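2018-02-22
Notebook, open day at the Mondley building

Writing this up before I forget half of it. My feet hurt and I've had way too much coffee, so bear with me if you're reading this on the shared drive.

We had the packet sorting running from opening until they turned the hall lights down, and I think it went well! The morning was slow. A school group came through first, then a long gap, then the whole Elleck crowd at once, all wanting to stand in the same spot by the left arm. I'd put tape on the floor for the viewing line and it was under everybody's shoes within minutes. Next time I want a rope, or a bench, or anything you can bump your shins on.

Setup notes. I dropped the speed to 90 percent of what we use during the week (people flinch when it goes faster, even from behind the line) and left the grip force alone. We went through 6 resets over the day. Most of those were the same old thing, a packet lying flat against the bottom and the fingertips just skating over it. I did one reset with a Prollex buyer halfway through asking me a question, and he was very nice about waiting.

Things people asked, in no order:
– Can it do ketchup? (Everybody. All day.)
– What happens if it squeezes too hard? I told them about November and the mayonnaise.
– How many have you got? I said 1,000 in the box we bought, and 400 of those brought down for the day. That seemed to impress the kids more than the arms did.
– Does it know what's in the packet? No, and I should have had a better answer ready for the follow-up, which was how hard that would be to add.

The Adomaitis folks stayed the longest. They do kitchen kits and they cared about exactly the part we worry about, picking out of a bin with stuff heaped up any old way. One of them asked why we don't just tip everything onto the table and pick from there. Fair question! We tried it, and the packets slide off when you nudge them – plus a bin is what you'd really get on a line.

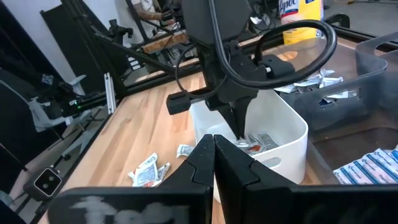 Filed under: Demos / Bin picking

Fingers down in the white bin, small white packets at the bottom, which is the bit the visitors liked best. I have to say the big cable loop coming off the wrist housing bugs me. It swings out in a wide arc to the right and I spent half the afternoon watching it instead of the packets. I'd like to try a shorter run with a clip or two before we show this again.

Still to do: wipe down the butcher block, put the spare packets back upstairs, send Adomaitis the gripper drawings they asked for, and find out who has my tape.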